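로봇 학습 실습 강의 자료
제6강. 시연 데이터의 수집 절차와 품질 기준

1. 강의의 목적

본 강에서는 모방 학습에 사용할 시연 데이터를 사람이 손에 쥐는 그리퍼로 수집하는 절차를 다룬다. 제5강까지는 이미 만들어진 데이터를 불러와 정책을 학습시키는 과정을 실습하였다. 이번 강부터 수강생은 데이터를 직접 만드는 위치에 서게 되며, 수집 단계의 결정이 학습 결과에 어떤 영향을 주는지를 스스로 확인하게 된다.

실습 과제의 명칭은 Berness 과제로 한다. 칸막이가 있는 투명 정리함을 탁자 위에 두고, 작은 물체를 지정된 칸에 넣거나 꺼내는 동작을 양손 그리퍼로 시연하는 과제이다. 한 조가 제출하여야 하는 시연은 50회이며, 모든 조의 자료를 합친 공용 데이터의 목표는 2,000회이다. 공용 데이터의 관리는 본 과목의 저장소인 Bruleo에서 이루어진다.

수강생은 실습 전에 다음 용어를 숙지하여야 한다.

시연(demonstration): 시작 자세에서 종료 자세까지 끊김 없이 기록된 한 번의 수행.
관측(observation): 각 시점에 카메라와 센서가 기록한 값.
행동(action): 그리퍼의 위치와 자세의 변화량 및 손가락 간격.
에피소드(episode): 시연 하나에 해당하는 관측과 행동의 묶음. 저장소에서는 이 단위로 번호를 부여한다. 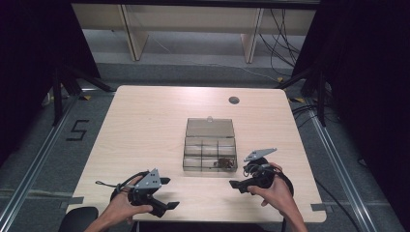 Stefaniia Kostiuk

2. 작업 공간의 준비

작업 공간은 수집을 시작하기 전에 정해진 상태로 맞춘다. 탁자의 위치는 바닥의 표시를 기준으로 하며, 한 조의 수집이 끝날 때까지 옮기지 않는다. 위치가 변경된 경우에는 그 시점부터 새로운 묶음으로 기록한다. 변경 전후의 에피소드를 같은 묶음에 넣어서는 안 된다.

정리함은 뚜껑을 완전히 연 상태로 둔다. 뚜껑이 중간 각도에서 멈추어 있으면 시연 도중 그리퍼와 부딪힐 수 있고, 부딪힌 뒤에는 정리함의 자세가 달라진다. 초기 위치는 조별 배치표를 따르되, 에피소드마다 위치와 방향을 조금씩 바꾼다. 동일한 위치에서만 수집한 데이터로 학습한 정책은 정리함이 약간만 돌아가 있어도 물체를 집지 못하는 경우가 많다.

조명은 수집이 진행되는 동안 일정하게 유지한다. 투명한 플라스틱은 빛의 방향에 따라 외관이 크게 달라지므로, 조명 조건을 바꾸어 수집하려는 조는 담당 교원과 먼저 협의하고 조건별로 묶음을 나누어야 한다.

3. 그리퍼의 파지와 시작 자세

그리퍼는 양손에 하나씩 쥔다. 고리 모양의 손잡이에 손가락을 걸고, 손목에 힘을 주지 않은 상태에서 손가락 부분이 열리고 닫히는지를 먼저 점검한다. 케이블이 팔에 감기거나 탁자 앞쪽에 걸리지 않도록 정리한 뒤 기록을 시작한다.

시작 자세에서는 두 그리퍼를 모두 탁자 앞쪽에 두고 손가락을 벌린다. 이 자세를 짧게 유지한 다음 동작에 들어간다. 종료 자세도 이와 같다. 시작과 종료가 분명하지 않은 에피소드는 자동 분할 과정에서 앞뒤가 잘못 나뉘며, 이를 수작업으로 고치는 데에는 새로 시연하는 것보다 긴 시간이 걸린다.

4. 시연 동작의 원칙

가. 속도. 동작은 일상적인 속도보다 다소 느리게 하되 일정하게 유지한다. 물체 바로 위에서 오래 멈추는 습관은 피한다. 정지 구간이 길면 학습된 정책도 같은 지점에서 멈추는 경향을 보인다.

나. 접근 방향. 그리퍼는 물체가 놓인 칸의 위쪽에서 접근시킨다. 옆에서 밀고 들어가면 칸막이에 손가락 끝이 걸린다.

다. 두 손의 역할. 한 손이 물체를 다루는 동안 다른 손은 정리함을 가볍게 받치거나 시작 자세에 머무른다. 역할은 에피소드 도중에 바꾸지 않는다.

라. 실수의 처리. 물체를 떨어뜨렸으나 탁자 위에서 다시 집을 수 있으면 시연을 계속하고 기록지에 '복구'로 표시한다. 물체가 탁자 밖으로 나간 경우에는 기록을 중단하고 해당 에피소드를 '실패'로 저장한다. 실패한 에피소드도 삭제하지 않는다.

5. 손목 시점 영상의 점검

그리퍼에 장착된 카메라는 물체와 손가락의 상대적인 위치를 기록한다. 이 시점의 영상은 정책이 마지막 접근 동작을 결정할 때 가장 많이 참조하는 입력이므로, 조마다 첫 여섯 에피소드를 수집한 뒤 반드시 재생하여 확인한다.

확인할 사항은 두 손가락이 화면 아래쪽에 함께 나타나는지, 벌어진 손가락 사이로 작업면이 보이는지, 정리함에 접근하는 동안 칸의 경계를 구분할 수 있는지이다. 정리함이 화면 모서리에 일부만 걸리는 시점이 있는 것은 정상이며, 그리퍼가 움직이는 동안 대상이 화면을 드나드는 것도 문제가 되지 않는다. 다만 물체를 집는 순간에 대상이 화면 밖에 있다면 카메라의 장착 각도를 다시 점검하여야 한다. 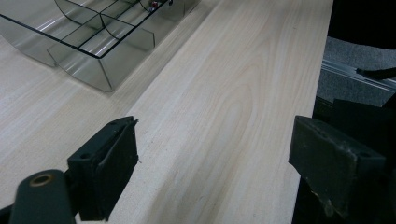 투명한 용기를 대상으로 할 때에는 반사에 특히 유의한다. 칸막이와 외벽의 곡면에 생기는 밝은 반사는 시점에 따라 이동하며, 학습 초기의 모델은 이를 물체의 윤곽으로 오인하기도 한다. 이에 대한 대책으로 영상을 보정하는 방법이 있으나, 본 과목에서는 보정을 적용하지 않은 원본을 저장한다. 보정은 학습 단계에서 선택 사항으로 다루며, 그 효과는 제8강에서 비교한다.

손가락의 마모 상태도 점검 대상에 포함한다. 접촉면이 거칠어지거나 모서리가 떨어져 나가면 작은 물체를 쥐는 힘의 분포가 달라진다. 마모가 발견되면 교체 여부와 관계없이 기록지의 비고란에 적고, 손가락을 교체한 경우에는 교체 이후의 첫 에피소드 번호를 함께 남긴다.

6. 기록지의 작성

에피소드마다 다음 항목을 기입한다.

에피소드 번호
시연자
물체의 종류와 목표 칸
정리함의 초기 배치 번호
결과(성공, 복구, 실패)
비고

목표 칸은 시연자 쪽에서 보아 왼쪽 앞을 기준으로 센다. 기록지는 시연자가 아닌 조원이 작성하며, 시연자와 기록자는 묶음이 바뀔 때 교대한다. 시연자가 한 사람으로 고정되면 그 사람의 동작 습관이 데이터 전체에 반영되므로, 조원 전원이 비슷한 분량을 시연하도록 배분한다.

7. 제출과 평가

제출물은 에피소드 원본, 기록지, 점검 보고서로 구성된다. 제출 기한은 5월 실습 주간의 마지막 수업 시작 전까지로 한다. 평가는 100점 만점이며 배점은 다음과 같다.

에피소드의 완결성: 40점
초기 배치의 다양성: 20점
기록지의 정확성: 20점
점검 보고서: 20점

성공률 자체는 평가 항목에 포함되지 않는다. 결과를 사실과 다르게 기입한 경우에는 기록지 점수 전체를 부여하지 않는다.

8. 예습 및 토의 과제

다음 시간까지 각 조는 아래 사항에 대한 의견을 정리하여 온다.

복구 에피소드를 학습에 포함하였을 때와 제외하였을 때 정책의 거동은 어떻게 달라질 것으로 예상되는가.
빈칸이 대부분인 정리함과 여러 칸이 채워진 정리함 중 어느 쪽을 먼저 수집하는 것이 타당한가. 수집 순서가 결과에 영향을 주지 않는다고 보는 조는 그 근거를 제시한다.
시연자별로 속도의 차이가 클 때, 이를 수집 단계에서 맞출 것인가 학습 단계에서 처리할 것인가.

참고 자료는 Ancombe 강의실 서가의 실습 지침서 제2장과 Yurchenko 공용 문서함의 배치표이다. 배치표는 조별로 다르므로 자기 조의 번호를 확인한 뒤 사용한다.

강의 자료 최종 수정: 2022년 3월 13일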